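The Cheapest Robot Is the One That Hasn't Shipped

The quote for the robot came to less than the quote for the things you need before you can switch the robot on. I read both pages again, went for a walk, and came back to find the numbers had not improved.

Our outfit, Kourkoulas, fits out small kitchens for rental apartments and had decided in September that it wanted a two-armed machine for clearing counters between tenants. Two vendors answered our letter. Wemora sent a brochure with a lot of sky in it. Trulach sent a spreadsheet, which I liked better until I opened the third tab.

The third tab is where the small stuff lives. Spare fingertips, $749 a set. Floor anchors. A second charger, because the first one belongs in the room where the robot isn't. Training days, billed whether or not anybody learns anything. Our first-year extras on the Trulach offer added up to a good bit more than we had set aside, and that was before someone asked what we planned to do about the doorways.

Both salesmen gave the same advice by different routes: rehearse before you buy. So we paid for simulator time through a package called Stasureo, $2538 for a season's license, and built ourselves a room. I had budgeted nothing for decorating. The software was more generous, and our practice kitchen has better art than my house.

Most of our rehearsal hours went to the counter. A bare one tells you very little about what you're buying, so ours carries the sort of thing tenants leave behind: an oval plate, a small cup, a card propped up near the wall, a forked branch that I can only assume meant something to somebody. The speckled top was a request from me. I wanted to know how the machine's cameras would feel about dark utensils on busy stone.
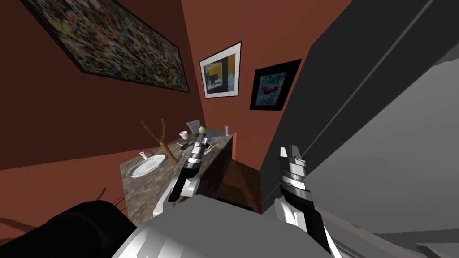 What the Rehearsal Bought Us

Three changes to the order, for a start. We dropped the long-reach option, having learned that in a narrow room the arms are seldom short of reach and often short of somewhere to put their elbows. We doubled the fingertip sets. And we moved the charger money into widening one doorway, an expense I defended in a meeting by drawing the doorway on a napkin.

Put the simulator on its own line in the budget, by the way. We buried ours under "software, other," and spent a cheerful morning explaining to accounting why a kitchen that doesn't exist needed a license renewal.

Ask for the Dull Prices

Every vendor will tell you what the robot costs. Ask what a wrist costs, and how long it takes to arrive. Wemora's answer on the wrist took over a month and came with another brochure. Trulach quoted a price within the hour, and I have been thinking about that price ever since.

We have not signed yet. The doorway, on the other hand, is finished, and the movers say it's a great improvement for refrigerators.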